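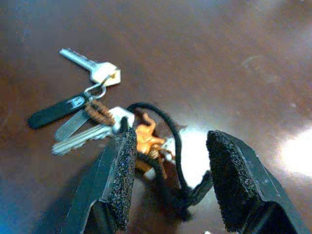 My keys live on the dining table. They have a hook by the front door, a perfectly good one, and I'd guess they've hung on it maybe twice. The rest of the time they're on the table with everything else that comes out of my pockets, and it was the keys that finally got me to do something about it.

Last updated 20 June 2022

I was late for the 617 bus back in November, patting down every coat I own, and the bunch was sitting right there on the wood the whole time. Dark table, dark fob, bad light. I walked past it twice! So I've spent the past few months thinking far too hard about pocket stuff, and about why a big flat surface pulls it in the way it does.

Start with the bunch itself. Mine is silver keys on a split ring, a black fob with a white B on it, and a bit of brown braided cord I like fiddling with on long phone calls. One of those keys opens a storage unit at Rerkham that I gave up ages ago. I know that. I still carry it (and I've got a feeling you carry one too).

Then there's what the keys attract. Put them down and the earphones land next to them, coiled up if I'm feeling virtuous. After that it's a free-for-all: a little paper packet, a stray metal ring, some tiny silver part that must belong to something, the pliers with the green handles that I got out for one quick job. A bottle of water turns up at the far corner. By dinner you're eating with your elbows tucked in.
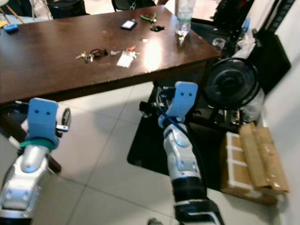

What I tried first

Trays, of course. I bought a very handsome one from Sasaki, felt terrific about it for a week, and then noticed I'd filled it with receipts and was putting my keys down beside it. My sister-in-law swears by a bowl, but a bowl is just a deeper tray and you have to dig.

Next came an Ilerik wall pocket, which cost me 70 dollars and a chunk of plaster. It's lovely for mail. Keys make it sag.

What stuck

I gave up on moving the pile and started shrinking it. Every night, while the kettle's on, I clear the table down to keys and earphones. Tools go back in the drawer. Any loose ring or mystery part goes in an old Wetadico cookie tin, and if I haven't needed it by the time the tin is full, out it goes, no ceremony.

It takes less time than the tea does. Some nights I skip it and the pliers get a sleepover, and that's fine, I'm not running a museum. The hook by the door is currently holding an umbrella.

14 comments · 38 shares

Get our home stories in your inbox every month. Sign up for the newsletter. You can unsubscribe at any time.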